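Speaker notes, evening session at Gilstead

Slide 1. Good evening, thank you for coming. I will speak for 20 minutes and leave time for questions. My subject is the harbor seals of the Janard estuary, and the old fishing nets that catch them.

Slide 2. Start with the map. Point to the two channels. The seals rest on the north bank at low tide and feed in the deeper channel at Genavden, where the old net grounds are. Say slowly: lost net does not rot. It keeps fishing for years.

Slide 3. The numbers. The May survey by boat gave 831 seals. Wait a moment here, because people like to write it down. Young animals are the ones we find in nets most often, they are curious and they swim close to the bottom. 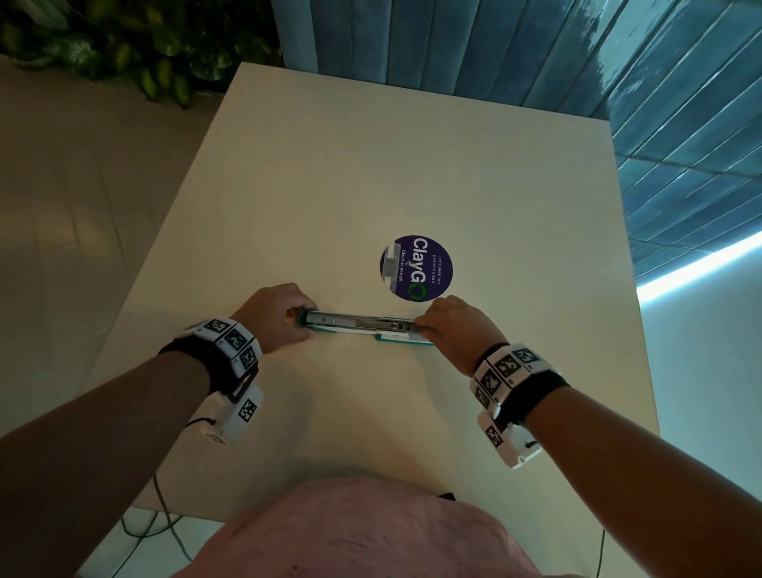 Slide 4. What was taken out. The Desjardins project has lifted 3,386 kilos of net and rope from the channel. Explain the method — sonar first, then a diver, then the winch. Never the winch first, it breaks the net and half of it stays down.

Slide 5. Reports of entangled seals. We had eight last season. I do not want to say the number is falling, one season is too short. If somebody asks me this, I repeat it.

Slide 6. What to do if you see a seal with net on its neck. Do not cut it yourself. Do not chase it to the water, or we lose it. Stay far, keep the dog on the leash, call the harbor office and tell them the state of the tide.

Slide 7. Gear marking. Skip this one if it is already past 8. Otherwise explain the colored tags, and that a fisherman who reports a lost net pays no fine in our estuary.

Questions. Leave the map on the screen. The report forms are by the door, in both languages.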